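Print this page
E-mail this page

Open Day at the Altum Manipulation Laboratory: Photo Gallery

The Altum Manipulation Laboratory opened its doors to the public in February for its annual program of demonstrations. Members of the local community, secondary school groups, and representatives of partner companies toured the building and met the teams who work there. The program was organized jointly by the laboratory and the Mancuso Center for Technical Education, which also provided the guides for the student tours.

A total of 264 visitors registered for the day. Tours left the main lobby in small groups from 9 a.m., and the last group finished shortly before 5 p.m. Each tour included a short talk in the seminar room, a walk through the mechanical workshop, and a stop at the two-arm demonstration area on the ground floor. Visitors who wished to remain for a second demonstration were accommodated in the afternoon.

The photographs on this page were taken in the demonstration area. Larger versions may be requested from the laboratory's public information office.

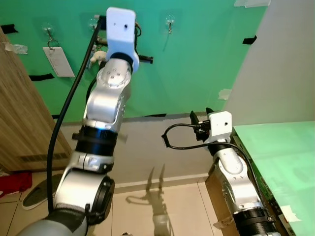 Work in the demonstration area centers on everyday objects. For several years, the laboratory has studied how two arms can share a task that a person would perform without much thought, such as taking an item from a hook, passing it from one side to the other, or setting it down on a table. The staff explained that household items present difficulties that factory parts do not. They vary in size and weight, they swing when touched, and they seldom hang in the same position twice.

The current study is carried out with Flevico, an engineering firm that advises the laboratory on gripper design. Under the agreement, the laboratory plans and records the trials, while Flevico reviews the results and recommends changes to the hardware. The partnership has been in place for two years and was recently extended for a third.

Visitors asked many questions about how the arms are directed. Members of the research team described the difference between motion guided by an operator and motion planned by software, and they outlined the kinds of records that are kept from each trial. Printed summaries in plain language were available at the door, along with a list of suggested reading for students.

Each demonstration was followed by a discussion period. The school groups were especially interested in what happens when a grasp fails. The staff replied that failed attempts are saved and studied with the same care as successful ones, and that a large share of the team's weekly meeting is given over to them. Several students asked whether they could review such records for a class project. The Mancuso Center has agreed to prepare a teaching packet for this purpose, which will be sent to participating schools before the end of the term.

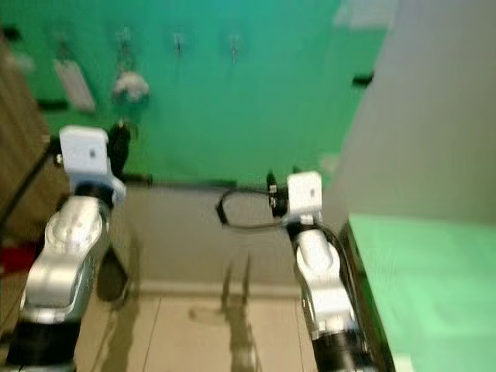

The afternoon sessions were reserved for partner companies and for students enrolled in technical programs. These sessions were longer and dealt in more detail with planning, calibration, and the safe arrangement of a shared workspace. The seminar room seats 80, and 73 of those seats were taken for the opening talk. A second talk, on careers in automation, drew around 70 listeners, many of whom stayed to speak with the presenters.

Representatives of Urkik, a supplier of training equipment to technical colleges, also attended. The company is working with the Mancuso Center on a course in basic robot operation, to be offered to second-year students. The course will cover workplace safety, routine maintenance, and the preparation of simple tasks. Students who complete it will be eligible to apply for summer placements at the laboratory.

Safety was a subject throughout the day. Guides reminded each group of the rules that apply in the demonstration area, and visitors were asked to secure loose clothing and to remain with their group. The laboratory reports that all sessions were completed as planned. It thanks its guests for their cooperation and patience during the busier morning hours.

A portion of each session was given to the gripper itself. The staff discussed the choice of finger coverings, the way in which fingers close on small or irregular items, and the reasons that thin objects remain a challenge. Rings and wire loops were named as useful test items in this respect. They offer little surface to hold, and they can turn or slip as the fingers meet.

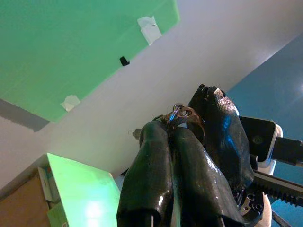
Metal rings at the tips of the gripper's black-coated fingers, with the green panels behind.

Comments from visitors were collected at the exit. Many asked for more time at the demonstration area and for shorter intervals between tours. The laboratory will take these requests into account in planning next year's program, and it is considering an evening session for those who are unable to attend during working hours.

Schools and companies that wish to arrange a visit at another time of year may contact the public information office in writing. Requests should state the size of the group, the age of the participants, and any needs regarding access to the building. Group visits are offered during the academic term and are free of charge.

The laboratory extends its thanks to the Mancuso Center, Flevico, and Urkik for their support of the open day.

Print this page
E-mail this page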